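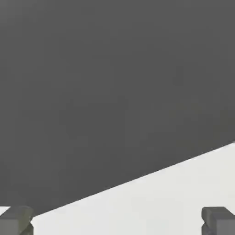
Ashby Faculty Forum
Teaching and Assessment > Laboratory Courses
Thread: Peer grading of unknown identification reports in introductory microbiology

w_hinds
Posted 2023-10-08

Colleagues,

I am writing on behalf of the laboratory course group in biology. Beginning in February, we propose that the written report on the bacterial unknown be graded in part by other students. At present each student receives one unknown culture, works through the staining and biochemical tests, and submits a report worth 200 of the 400 points available in the laboratory portion of the course. All of these reports are read by the instructor of record and one teaching assistant.

Under the proposal, each report would first be read by 2 classmates using a common rubric. Their scores would be averaged and would account for a quarter of the report grade. The instructor would continue to assign the rest. Reports would be distributed without names through Govow, which already handles our prelab submissions.

I would be grateful for comments from anyone who has used peer grading in a laboratory course, whether or not the experience was favorable. The draft rubric is on the department drive under Curriculum.

Warrick Hinds

rl_whitcombe

Thank you for posting this before the schedule is fixed. I support peer review in the course and I do not support peer grading, and I would ask that the proposal separate the two.

Students in the first microbiology course are still learning what a sound argument from test results looks like. A reader who has not yet understood why a catalase result matters for one group of organisms and tells us very little about another cannot reliably judge whether a classmate used it well. That reader can still say that a paragraph is confusing, that a table lacks units, or that the conclusion names an organism never mentioned in the discussion. Those comments are valuable. I do not believe they should carry points.

There is also the question of the gradebook. Does Govow permit a student to see which classmates were assigned the report? In the prelab module the section number is visible to everyone.

Ruby-Lee Whitcombe

c_veloso

I taught the equivalent course at my previous institution and we used peer grading for three years. I can report the following.

The student scores ran higher than the instructor scores in the first year. After we added a practice session, in which the whole class graded the same old report and then compared results, the gap narrowed. It did not close. Scores for organization and for figures agreed well with ours. Scores for interpretation did not.

The larger benefit was in the second draft. Students who had read someone else's flow chart went back and corrected their own. I would keep the reading and be prepared to give up the points if the group feels strongly.

One practical matter. If two students in the same section have been issued the same unknown, the reader learns the answer from the report. We had to assign reports across sections for that reason, and it took more of the stockroom's time than anyone had planned.

Conceição Veloso

w_hinds

In reply to Dr. Whitcombe: the section number can be hidden in the assignment settings. I confirmed this with the Govow support desk this morning. The names of readers are visible to the instructor only.

In reply to Dr. Veloso: we currently maintain 11 organisms for the unknowns, so duplicates within a section are unavoidable. Assigning across sections is possible, although the evening section finishes its work a week after the others. I had not considered this and will raise it with the group.

I would add that the proposal has a second purpose. Reports are now returned so late in the term that few students read the comments. If part of the reading were done by classmates in the first week, each student would have some response while the work was still fresh.

i_pritchard

The delay in returning reports is a staffing problem and should be described as one. The course lost a teaching assistant position two years ago. I am uneasy about a plan that fills the gap with unpaid reading by students and then presents it as a teaching method - however well the method may work in other settings.

I also disagree with Dr. Veloso that the points are a minor matter. A quarter of 200 points is 50 points. In this course that can be the difference between two letter grades, and a student who appeals will ask, with reason, what qualified the readers to assign them.

Ieuan Pritchard

c_veloso

I did not say the points were minor. I said I would be prepared to give them up. On appeals, we had very few, and all of them were settled by the instructor rereading the report. I do agree that the department should have the position restored.

h_treloar

I coordinate the teaching laboratories and will limit my remarks to what affects them.

1. The culture codes are written on the report cover page. If reports are to be exchanged, the codes must be removed, or students will match them to the tube racks. Please do not ask the stockroom to recode the cultures in the middle of the term.

2. The Sornedura handbook, which the sections use for the biochemical tests, and the Prekmont handbook, which is used in the evening section, do not agree on how a weak positive is recorded. A reader trained on one will mark down a report written from the other. This has caused complaints already, without peer grading.

3. Fresh subcultures are prepared on a fixed schedule. If a second draft is allowed, students will ask to repeat tests. I need to know in advance whether that is permitted.

Hemi Treloar

rl_whitcombe

The second point deserves its own discussion. I was not aware that the evening section was still using the Prekmont handbook. Could all sections move to one text before February, whatever is decided here?

h_treloar

They could. The evening instructor would need to agree, and the prelab questions would have to be rewritten for four of the exercises.

w_hinds

I appreciate the care taken in these replies. I will bring the following revision to the next meeting of the course group. Each report will be read by 2 classmates from another section, using the portions of the rubric that cover organization, tables and figures. Readers will receive completion credit for careful comments. No points will be assigned by students to other students. Culture codes will be moved to a separate form held by the instructor, and no tests may be repeated for the second draft.

Dr. Pritchard, I will include the staffing history in the cover memo. If you have the enrollment figures from the year the position was removed, please send them to me.

i_pritchard

I have them and will send them. I remain opposed to completion credit unless someone is assigned to read the comments, and I would like that objection recorded with the revision.

w_hinds

It will be recorded.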